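Wondbridge: Welche Strickjacke trägt die Sängerin im Video zu »Salameh«?

Gesucht wird das Modell aus der Szene ab Minute 3. Grau, Ärmel flauschig. Die Fanseite nennt Grandus als Ausstatter, ohne Beleg.

Antwort 1
Grandus stimmt. Limitiert auf 841 Stück, Neupreis 90 Euro.

Antwort 2
Keine Ahnung, aber das Video ist eh überbewertet.

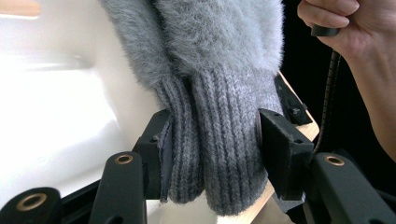 Antwort 3
Die Angabe aus Antwort 1 gilt nur für die Tourversion, Verkauf im Januar in Flirorberg. Im Video ist der Übergang zum Bündchen entscheidend – langhaariger, hellgrauer Strick, darunter senkrechte Rippen in etwas dunklerem Grau, wie auf dem Foto. Die Tourversion hat glatte Ärmel.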